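3.2 Folding surfaces in the home

Most of the laundry in our 12 households was not folded at a table. Nartey and Akolgo's earlier diary survey had pointed the same way, and the Ayaaba visits bore it out: of 667 garments logged, 200 were folded on a bed, more than on any other surface. People gave two reasons – the bed is wide enough for a whole load, and the clothes can be sorted into piles by room.

A soft surface changes the fold. The sheet is seldom pulled flat, and a T-shirt laid on it picks up small wrinkles that have to be smoothed out between folds. Sleeves are a common trouble, as they tend to stand up from the cloth (Figure 4).

Figure 4. A blue T-shirt being folded on a bed with a rumpled sheet. One short sleeve sticks up near the top.

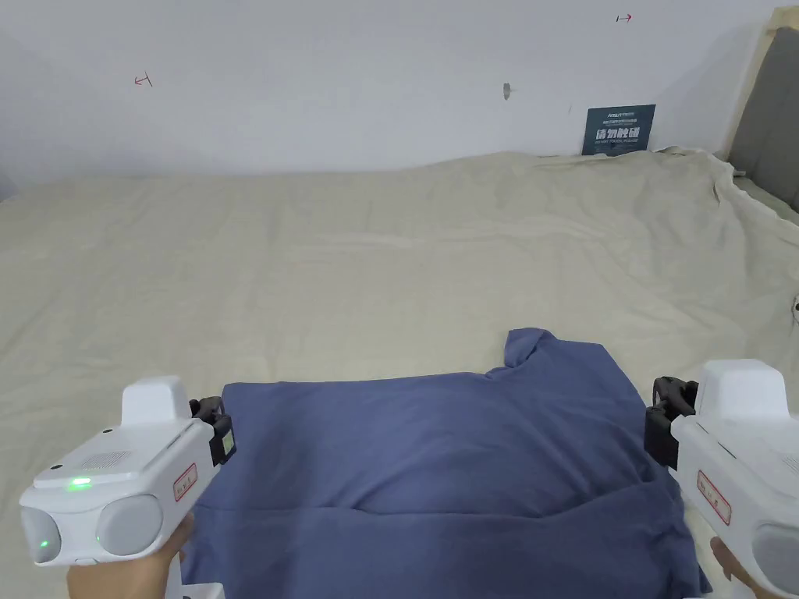
3.3 Folding order

Shirts were usually folded before trousers.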